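Training a Two-Arm Policy From Hand-Held Gripper Demonstrations

Rorik docs > Recipes > Hanging tasks

Last updated January 2, 2021

This recipe covers collecting demonstrations with a pair of hand-held grippers, cleaning them, and training the Rorik baseline policy on them. It uses the cap-hanging task from the Dela Peña set, but the same steps work for mugs on hooks or keys on pegs.

Before you start

You need two hand-held grippers with mount plates, a head camera, and Rorik installed with the Irnano tracking plugin. Run the calibration script once per day and again any time a mount plate is removed. If the script reports a residual above 3 mm, tighten the plate and repeat.

Step 1. Set up the table

Clamp the board at the corners. Put the rack near the center, where both grippers can reach it. Route each gripper cable to its own side of the table so the two never cross. Crossed cables pull on the wrists and the tug shows up in the recorded motion.

Step 2. Record

Start with both grippers open and still. Pick up the cap with one gripper, bring it to the rack, and keep the other gripper low and out of the way until you need it. Move at an even pace. Pauses longer than a second or so should be avoided, as the policy tends to learn them and then gets stuck there.

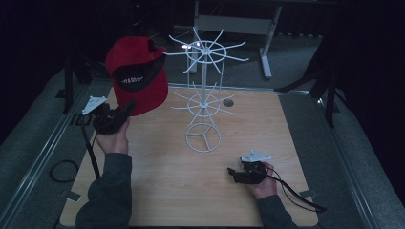 Cap in the left gripper, right gripper open over the table.

Change the way the cap is held between episodes. Our first August batch had almost every cap held the same way up, and the trained policy failed whenever the cap landed differently. We threw that batch out.

Stop the episode after both grippers have let go and backed off. Label it success or fail right away with the foot pedal. Failed episodes are kept in a separate folder and are not used for training.

Step 3. Filter

Run rollow-filter on the session folder. Rollow drops episodes with tracking gaps, missing labels, or a camera clock that has drifted. We recorded 2,000 episodes and 1,306 were left after filtering. Most of the losses were tracking gaps when a forearm blocked the view of a mount plate.

Step 4. Train

Use the config named hang_two_arm. Leave the action horizon at its default for the first run. Train for 100 epochs and save the last checkpoint as well as the one with the lowest validation loss. In our runs the last checkpoint did better on the arms even when its loss was a little higher, so test both.

Known problems

Thin wire arms are hard to make out at low image resolution. If the policy reaches the rack but misses the tip, raise the crop size before you collect more data.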